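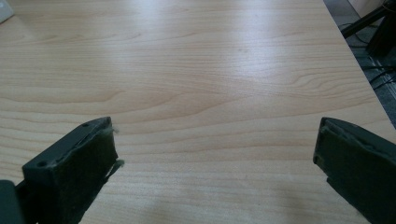
Gallery: Tables and baskets, Tundeo cloth store, Irley

Tundeo lends out table linen, napkins, drapes and plain cloth by the piece to schools, halls and small theatre groups in and near Irley. We moved into the upstairs rooms on Gaber Street in November and have been adding to this gallery as the place gets sorted out. Earlier pages show the move itself and the shelving. This one is about the tables and the baskets, which people keep asking about when they come to collect.

The old premises had one long counter along the wall. It was fine for handing things over the top and poor for everything else. You could only stand on one side of it, and a large drape had to be folded by two people walking up and down in the gap behind. When we planned the new rooms we left the counter behind and went for separate tables that can be reached from all round.

We looked at dark tops first. They hid marks well but they also hid navy napkins, black drapes and every loose thread. A pale top shows up a dark cloth straight away, and it shows the pins too, which matters more. The drawback is glare. On a bright day the light catches the surface and white linen is harder to check, so we turn that work round or leave it until the afternoon. Rounded corners were on our list from the start. Square ones snag loose weaves, and we lost a good open-weave cloth to the end of the old counter.

The floor is carpet, which was there when we took the rooms on. Opinion here is divided. It is kind to the feet and it means a dropped cloth can usually be picked up, shaken and put back. It also holds on to lint and has to be vacuumed more often than anyone would like. We have decided to live with it until the lease comes up.
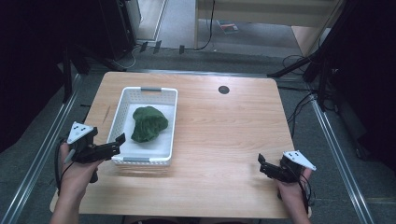
Pale table with rounded corners on the dark grey carpet. White basket with grey handles, lined, and a dark green cloth on top of the lining.

Notes on the baskets

The white baskets came from Kuvov, a household supplier on the other side of Irley. We bought 40 of them in one go and have not needed to buy more. They replaced a mixture of cardboard boxes and zip-up bags. The boxes went soft and the bags were worse - once a bag was zipped up it got put on a shelf and forgotten.

We chose perforated sides so that air could get to the cloth and so that you could tell a full basket from an empty one without lifting it down. A handle at each end was the other thing we asked for. A basket of heavy drapes is a job for two people, and with a handle each you can take it through a doorway without scraping your knuckles.

A flat lining goes in the bottom before any cloth does. We have used old sheeting and we have used paper, and either will do. It keeps the weave from taking on the pattern of the basket, which used to happen to the softer pieces at the bottom of a pile. Linings are changed when they look grubby. Please leave the lining in when you bring a basket back.

Notes on the cloth

There are 1,306 pieces on the books at the moment, of which 254 are green of one kind or another. This goes back to a hotel that changed its colours and let us have the lot. Dark green is still the colour we are asked for least in summer and most in winter, so there tends to be a good deal of it about at this time of year.

Cloths come back in every state. Some borrowers iron and fold them, some roll them up, and some put them in the basket in a heap. We would like them folded if you have the time, but a heap is fine. Everything is shaken out and looked over on a table whichever way it arrives. What we do ask is that damp pieces are kept apart from dry ones and that you tell us about wax. Candle wax can be got out if we know it is there before the iron goes on.

Checking goes like this. The basket goes at one end of the table and the cloth is opened out on the free part. Hems are looked at first, then corners, then the middle. Small holes are marked with a white thread and the piece goes to the mending shelf. Large pieces are folded in half, and in half again, then rolled if they are velvet. The label is pinned to the outside corner. A standard napkin set takes a few minutes, and a stage drape can take most of a morning.

Still to do

The mending shelf needs proper dividers. We have 9 sets of curtains waiting for new header tape and no good place to hang them while the work is done. The label cupboard sticks. We would also like a second lamp over the tables for the darker months - if you have a clamp-on one that you no longer use, we would be glad of it.

Pictures of the mending shelf will go on the next page when it is finished.

Borrowing and returns

Bring your slip with you, or the name the loan was made under. Baskets count as part of the loan and should come back with the cloth. If you have one at home from last year, please drop it in. No charge will be made and no questions asked.

Page put together by Aicha Bennani for Tundeo, Irley. Back to gallery index. Next page: Mending shelf (coming soon).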